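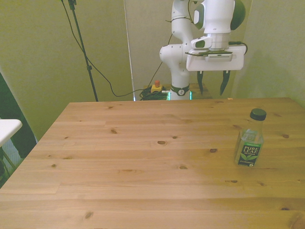 Lacey Cropper wanted to know whether she could really put a drink down on a pine table without a coaster, or whether she would spend the rest of her life chasing the children around with a cloth. She had grown up with a dark polished table that came out for holidays and was covered with two layers of felt the rest of the time, and she told us she would rather eat standing up than own another one like it.

We have been answering that letter, in one form or another, for as long as Wainwright has been making tables, so it seems a good place to start telling you about ourselves. Yes, Lacey, put your drink down. Wipe up the ring when you get to it. If you don't get to it, we'll tell you further down the page what to do, and it doesn't involve anything more frightening than soap and a soft scrubbing pad.

Who we are

Wainwright is a small workshop that makes and mends pine tables. We do the occasional bench to go with a table, and every once in a while somebody talks us into a bookcase (it's usually Wanda who gets talked into it, she has a soft heart), but tables are what we know and what we like getting up in the morning for.

Zuzanna Borkowska and Elżbieta Sowa started the business in a rented garage with one good workbench and a secondhand planer that had to be coaxed along in cold weather. Their first table was for Zuzanna's own kitchen. Their second was for the neighbor who came over to complain about the noise, stayed for coffee, and ran her hand along the first one a few too many times to pretend she wasn't interested. We still see that table every July, when she has the whole street over for dinner, and it has a burn mark at one end from a pot of beans that she won't let us sand out.

Wanda Gajewski joined when the orders got to be too many for two people, and Radosław Czerwiński came a little after her to look after finishing and repairs. We moved into the present shop the same summer. There are eight of us now, counting the two who only work mornings, and the planer has been retired to a corner where it holds up a shelf of paint cans.

Why pine, and why light

People sometimes apologize to us for asking for pine, as though they ought to have wanted walnut. Please don't! We love the stuff. It is light enough that two people can move a family table across the room for a party, it is kind to the budget, and it makes a dim kitchen feel like somebody opened the curtains. It does dent. A dropped can of tomatoes will leave its opinion behind. We think a table where people do homework and roll out dough is going to pick up marks whatever it's made of, and pine wears them pretty gracefully.

The planks run the long way on nearly everything we build, so the grain carries your eye down the table. We lay the boards out on the floor before we glue anything, and then there is a certain amount of standing around with mugs, turning one end for end, swapping two, and swapping them back again. Elżbieta has the final say and has been known to change her mind overnight.

A word about knots

Knots deserve their own section, as we get more mail about them than about anything else we do. Pine has them. Some boards have a scattering of small dark ones and some have one big oval that sits there like a thumbprint, and no two tops come out the same. We used to sort the knotty boards to the underside and the ends. Then a customer asked where the interesting ones went, and we couldn't come up with a good answer, so now they go wherever they look right.

If a knot is loose we take it out and fill it, or we don't use the board. A sound knot stays. If you would like a calmer top, tell us when you order and we'll set aside quieter boards for you, and if you'd like a lively one, tell us that too, and Wanda will be very pleased.

The finish, and what to do about rings

We finish most tops with Clotason, a matte oil that leaves the wood looking close to how it looked when it came off the sander. For homes with very small children, or for cafes, we suggest Brullitz, which is a harder coat and stands up to a lot more wiping. Radosław keeps sample blocks of both and will happily mail you a pair so you can spill things on them.

For a ring on an oiled top, wash it with mild soap, let the wood dry overnight, rub lightly with a fine pad along the grain, and put on a thin coat of oil. Go a bit past the ring on every side so the edges don't show. If it's still there after a second try, call us. Please don't use steel wool, which can leave dark specks in the pine that are a real nuisance to get out.

What it costs and how long it takes

A four-seat kitchen table starts at $890, with the oil finish included. Refinishing a top you already have, ours or anybody else's, is $300 if you can bring it to us, and we ask another $75 if we come and get it. Benches are priced by length, so send us your measurements and we'll work it out together. Do measure the doorway as well as the room. We have carried a table back out to the van more than once, and the drive home is a quiet one.

Each table is built to order, and how long that takes depends on the season. Late fall is our busiest stretch, when everyone has just counted the chairs they'll need for the holidays. We'd sooner give you an honest date you don't love than a nice one we can't keep.

Coming to see us

You're welcome in the shop on any weekday morning, and you don't need to be buying anything. There is usually a top on the go that you can lean on, and somebody will find you something to drink. Bring a picture of your kitchen if you have one, or a chair you want the table to suit. Ask for Elżbieta about new tables and for Radosław about repairs. If you'd rather write, Zuzanna reads all the mail herself and answers it in the evenings, at some length, as you may have guessed by now.

Page last updated 2024-04-27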